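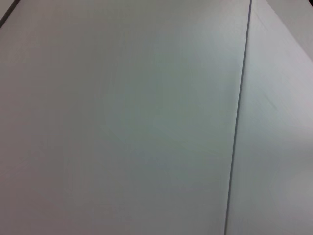

*Pale grey, with a thin dark seam off to the right.*

# How to pick a grey paint you'll still like in April

I've painted the back bedroom of our flat in Pridton three times now, and every time the tin said grey. The first one went lilac by teatime. The second looked like wet cement. The third is still up, I love it, and it only took me a silly number of tester pots to get there! So this is how I'd do it if I were starting again, which (please, no) I'm not.

## Work out what light you've got

Before you look at a single colour card, go and stand in the room. Do it in the morning, again at lunch, and once more with the lamps on. Our room faces north, so the light is cool and a bit blue nearly all day, and any grey with blue in it just gets bluer. South-facing rooms let you get away with a lot more.

Check your bulbs too. Mine were very warm ones, and they were what turned the first paint that odd pinky colour in the evenings. If you're going to change your bulbs, change them now. I did it after painting -- don't do that.

## Find the undertone

Every grey leans somewhere. It might be green, blue, pink, purple or a sort of brown, and on a tiny card you can't see it at all. The trick I use is to lay the card on a sheet of plain white printer paper, then put two other greys next to it. Side by side, they suddenly look like completely different colours, and you'll be able to say "oh, that's the green one" without even trying.

Then look at what's staying in the room. Carpet, curtains, the big wardrobe you can't shift. Our carpet is a yellowy oatmeal, and the blue greys made it look grubby, while the ones with a bit of green in them sat next to it quite happily.

## Make big samples

Please don't paint little squares straight on the wall. The old colour shows all round the edges and throws your eye off, and you'll have ridges to sand down later. I use lining paper instead:

1. Cut a piece as big as you can manage. Mine are the width of the roll and as long as my arm.
2. Give it two coats, and let the first one dry properly.
3. Leave a thin white border so the old wall isn't touching the new colour.
4. Write the name on the back. I know you think you'll remember. I had two sheets I couldn't tell apart and had to buy both testers again.
5. Stick it up with low-tack tape and leave it alone.

The Vendidari testers were the nicest to work with, quite thick, and one pot did a whole sheet with some left over. The Vītola ones are cheaper and a bit runny, but fine for this. I bought 7 pots in the end and my favourite was the one I'd added to the basket to get free postage. 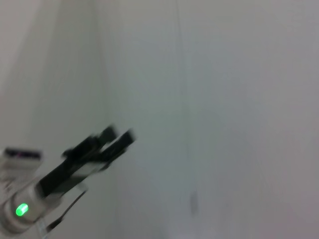

Move the sheets about, as well. A colour on the wall opposite the window will look paler than it does on the window wall, and corners always go darker. I kept mine up for a week and shuffled them every morning while the kettle boiled. By the end there were only two I could bear to look at, 277 and 1444 from the Munance card (they do have names, but I only ever call them by their numbers).

## Choose, then go a touch lighter

Once four walls are done, the colour bounces off itself and everything looks stronger than your sample did. If you're stuck between two shades of the same grey, take the lighter one. I went with 277 and I'm so glad -- 1444 would have been a cave by November.

A few bits before you open the big tin:

- Check the batch numbers match if you're buying more than one.
- Get the same finish as your tester, or a sheet in the right finish. Matt hides a lot, and a sheen will show every lump in the plaster.
- Paint the ceiling first.
- Let it dry overnight before you panic. Mine went on looking mint green and I nearly cried, then by breakfast it was the grey I'd paid for.

Keep your sample sheet once you're done. I take mine folded up in my bag when I'm looking at cushions, and it's saved me from at least one very purple throw.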